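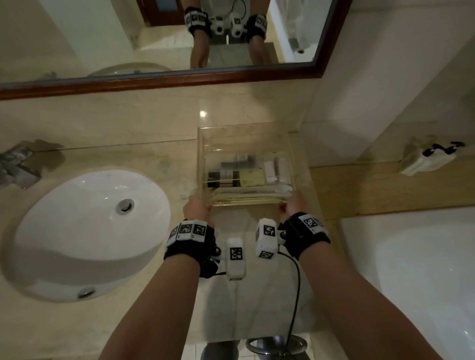 Photo: Nuwan Siddiqui

Print this page | E-mail this page

How to get hard water scale off a marble vanity top

Quick one, I get asked a lot. Marble and vinegar do not mix. Same for lemon, same for most of the spray bathroom cleaners. Acid eats the polish and leaves a dull spot and then you have two problems.

What you need
Dish soap, pH neutral
Baking soda
Soft cloths, at least three
Plastic scraper or an old store card
Spray bottle
Marble polishing powder, only if the shine is already gone

Step 1. Clear the counter. Everything, soap and cups too. Wipe up loose dust first or you'll drag grit across the stone.

Step 2. Warm water and a squirt of soap. Wash the whole top, rinse, dry. Half of what people call scale is soap film and comes off right here.

Step 3. Whats left is real scale. Lay a wet cloth on it for 20 minutes. Then the plastic card, held flat, light pressure. No razor blades unless you've done it before - one slip and it's a scratch for good.

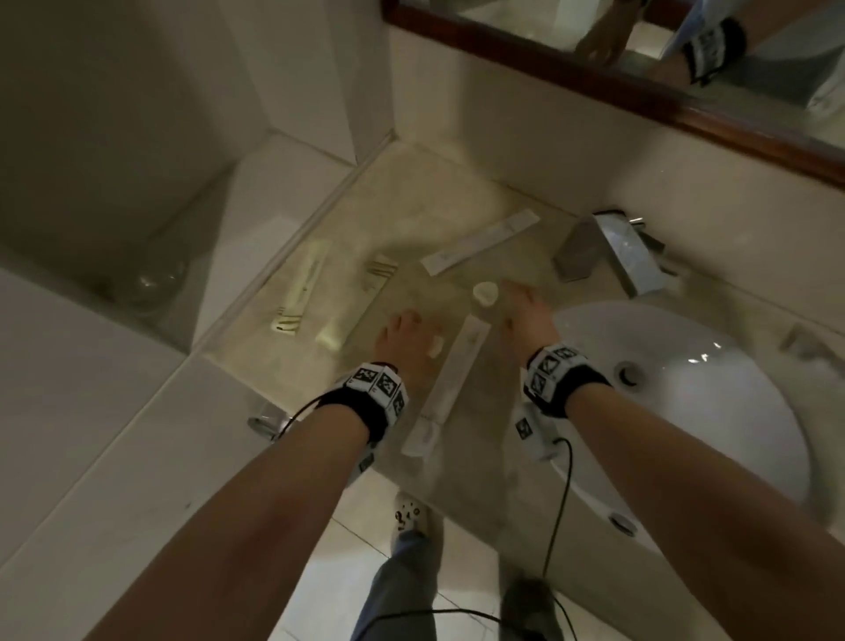
Step 4. Still there? Baking soda and water, thick like toothpaste. Spread it on, cover with plastic wrap, leave overnight. Test a hidden spot first, polished dark stone can haze. Next day wipe up, rinse twice, dry.

Step 5. Check it with a flashlight held low. Rough to the finger = more scale, repeat step 3. Smooth but dull = that's etching, no cleaner will fix it. Use the polishing powder, damp pad, small circles, follow the tub.

Step 6. Seal it. Drop of water on the stone, wait ten minutes. If it leaves a dark mark it needs sealer. Thin coat, wipe off all the extra before it drys on you. Ours was last done in May and still beads up fine.

Keeping it off
Dry around the faucet at night. Sounds fussy, takes seconds. Bar soap goes on a dish, not on the stone. Nosipho Molefe in Prutthorpe wrote in to say she keeps a cloth hooked under the sink for this, good idea.

Very hard water? Look at a softener - different page, coming soon.

Updated 25/11/2024

This site uses cookies. By continuing you accept our cookie policy. OK

Contact | © Bremow Home Pages | Back to top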